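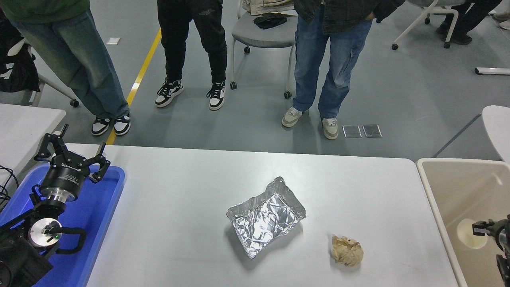

I went through the kitchen drawer on Friday, the wide one under the counter where all the wrapping things go. It had stopped closing. I took everything out and decided what I wanted to keep, and most of this post is about foil and paper, so skip it if you came for the garden.

We had three open rolls of aluminum foil. Two were nearly finished and one was the heavy kind I bought for the grill last May and used once. I put the two short ones at the front to use up. The heavy one went on the shelf with the roasting pans.

I save foil if it has only been around bread or a baked potato. My aunt Hertta Kemppainen did this and I picked it up from her. She wiped each sheet with a damp cloth, laid it on the table and smoothed it with the back of a spoon. It never goes flat again. Once foil has been folded up at the edges to make a tray or a pouch, the wrinkles are in it for good, and if you try too hard to press them out you get pinholes along the creases. I keep those pieces for lining the bottom of the toaster oven, where it doesn't matter.

Anything that has had cheese or meat juice on it gets rinsed and goes to recycling. Our pickup in Clivstead wants foil balled up to the size of a fist or bigger, so I keep a ball going in a jar by the sink and add to it. The current one has been going for 7 weeks and it isn't there yet.

Paper is harder. I had a stack of brown and tan sheets from parcels, some folded, some just wadded up and shoved to the back. The folded ones I kept. The wadded ones I opened out to see if they were any good, and a few were. Crumpled paper is fine for packing glasses, and I know Tatu Tanui is moving to Murkuvham soon and will want it, so there is now a bag for her in the hall. Greasy paper goes in the compost. Glossy paper goes in the trash, at least here.

I also found a box of parchment sheets I'd forgotten, eight candle stubs, a corn holder without its partner and the instructions for a blender we gave away. Bakari Khaemba asked on the last post whether I use those drawer dividers with the springs. I tried them. Ours slid every time the drawer was opened hard, which in this house is every time. I went back to two shallow plastic trays — one for rolls, one for bags and loose sheets — and they stay put because they fit the width.

The whole job took most of the morning, including a trip out to the bins and a stop for coffee. The drawer closes now. The wax paper still has no box, as the old one fell apart, and I've got it held with a rubber band until I find something better. If you have a way of storing a loose roll so the end doesn't curl under and disappear, leave it in the comments.

Next week I'm doing the spice shelf, or the cupboard with the lids, depending on the weather.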